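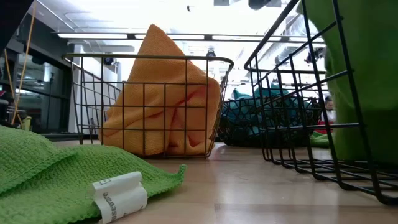 September, 4:15 pm. Cloth sorting, grasp planner

Swapped the Plimudon segmenter in for the old color threshold. It runs at 72 ms per image on the Gourlay box, fast enough that planning is the slow part again.

Main problem is still wire. Depth drops out along the thin black rods, and where a towel bulges through the grid the mask gets chopped into squares. The planner then treats each square as its own cloth and proposes a grasp through the side of the basket. Two changes:

- merge mask pieces when the gap is under 15 px and the color matches on both sides
- reject any approach that crosses the basket side, using the fitted box model and ignoring raw depth

Replayed 420 saved images with both on. Side grasps are gone. New failure: two greens close together get merged, lime behind wire plus a paler one on the table. Color match is too loose. Will try adding a depth check to the merge.

Peaks are easy. The orange towel standing up over the rim gets the top score every time. Flat cloths score low, and the bobbled green one gives noisy normals. Smoothing radius needs to go up for that texture only.

Aravind Iyer has the Desau branch with the new config loader. Don't merge to Flemeck main until he's done.

Next: rerun with 1000 samples per plan, log the rejects.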